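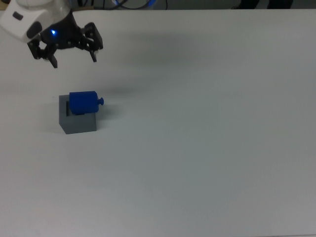 Stoldale Shared Workshop – Robotics Bench Group

Review: the Akard two-finger gripper, after a winter of use
March 2020

I should say at the start that I am fond of this gripper, so please read what follows as you would a letter about a favourite bicycle. We bought it for the bench arm last August, after a good deal of talk over tea, and I have had more evenings with it than with most of my family.

Fitting it took Bezawit and me one long evening, most of which went on reading. The leaflet is translated into very polite English and assumes you already know which way round the flange goes (we didn't). Once it was on, though, it was on properly, and I haven't had to tighten anything in 77 sessions. There is a bright blue light on the body, which I thought a bit showy in the shop photographs and have since grown to like. When the big lamps are off you can see from the kettle whether somebody has left the thing powered up!

The job we chose for it was a simple one, picking up a blue piece and seating it in a grey block with a recess in the top. Simple to say, anyway. The fingers are black, jointed affairs with every link and screw on show, so you can get at all of it with a small screwdriver and a soft brush, and I can't tell you how much I prefer that to a sealed box. They open wide enough that a beginner has some room for error on the way down, and newcomers to the bench do need it, bless them.
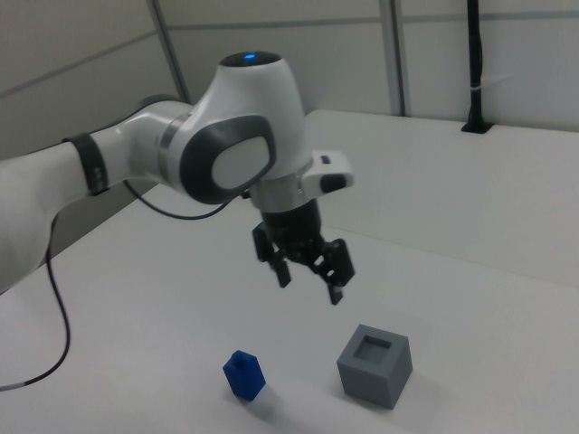

Closing is where you have to be patient. At the default setting it shuts with more of a snap than I would like, and a smooth piece can shift just as the pads meet it. Amanuel Kahsay spent a happy afternoon turning the speed down bit by bit, and we settled on 12 in the settings page, which suits nearly everything we own. I do wish the makers would print a starting value in the leaflet – it would have saved us a lot of muttering.

My other grumble is the pads. They are good and grippy when new, but ours had gone shiny by Christmas, and a spare pair cost us 92 kroner from Bråten before postage. We tried cutting our own from an old rubber mat, and they did well enough for practice, so I'd suggest that to anyone with a steady hand and a sharp knife.

For what we paid I'd buy it again. If you already have the Faltlow gripper and it is behaving, I wouldn't rush to change, as the two are closer than the prices suggest. The Akard is quieter and much easier to clean, and the Faltlow has the better manual by a long way. Anyone who would like a go before spending their own money is very welcome at the bench. Ask for me or Bezawit Alemayehu, and bring a small object you don't mind dropping.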